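Skolthorpe library keeps its late nights through July

I got the word from the front desk this morning and I'm still grinning about it: the late opening hours at the Skolthorpe library are staying put, at least until the end of July.
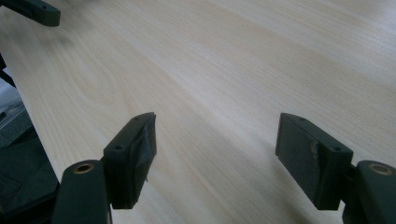

So how late can you stay?
Until nine in the evening, with last checkouts at a quarter to. The children's room still closes at six, so plan for that if you've got little ones along.

I've been going in after work for most of the spring (my apartment is loud and my upstairs neighbor has taken up the drums), and I was bracing for bad news. The late hours began as a trial, paid for with a $4000 grant from Lamrani, the furniture store on Mill Road, and the money was due to run out this month. Marwa Ouali, the branch manager, told me they spent $3868 of it, mostly on evening staff. The next stretch comes out of the town's own budget.

"We had people waiting on the steps at closing time," she said. "Students, nurses coming off shift, a whole chess group. It would have been hard to send them home at five again."

The chess group is Othmane Hamdy's, by the way, and they'd love more players! He says they've got 29 names on the list now and you don't need to be any good, which is lucky for me. I lost in nine moves last week to a girl who had a math test the next day.

A few other bits I picked up while I was there. The printer upstairs is working again, and color pages are 40 cents. The book drop on the parking lot side is still locked while they wait for a new hinge, so use the one by the main door. And Iman Mahrous is bringing back her evening Arabic conversation hour, which I know a few of you wrote to me about. You sign up at the desk, and it's free.

What happens after July is up to the town council, who'll take another look at the numbers before the fall. If you want the hours to stay, Marwa says the comment cards by the door really do get read. I filled mine out before I left, then went back in for another hour with my book.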